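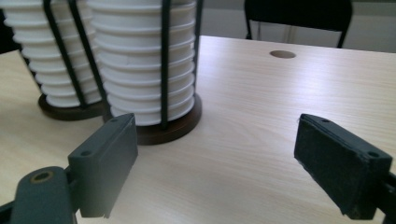
1/ The Wilville Department of Public Works will close the Drudevard Avenue culvert crossing to through traffic in March. The work replaces the existing pipe under the road and rebuilds both approaches. Local access to homes and businesses will remain open on each side of the closure.

2/ The new box culvert is designed to carry the flow of Orkis Creek during heavy storms. The current pipe was installed when the road had two lanes and far fewer driveways draining to it. Residents on the east bank have reported standing water on the shoulder for several years.

3/ Drivers will follow a signed detour by way of Effiong Road. The detour adds 13 minutes at peak hours. Trucks over the posted weight limit must use the county highway – they may not use Effiong Road at any time.

4/ Work hours are 7:00 a.m. to 5:30 p.m. Some night work will be needed when the water main is moved. Households within 404 feet of the crossing will receive a printed notice before each night shift.

5/ The project includes 1,525 feet of new sidewalk on the north side of the avenue and 842 feet of curb on the south side. Crosswalk ramps at the school entrance will be rebuilt to current access standards.

6/ Trash and recycling pickup will continue on the regular schedule. Please place carts at the curb by 6:00 a.m. during the closure, as trucks will be running the route in reverse order.

7/ Project engineer Fatima Ibrahim will take questions at the Wilville Library meeting room at 6:30 p.m. on the evening before the closure begins. Plans will be on display from 5:00 p.m.

8/ Business owners who need delivery access during paving should contact Tobiloba Afolabi in the Permits Office. Requests must be received five working days in advance.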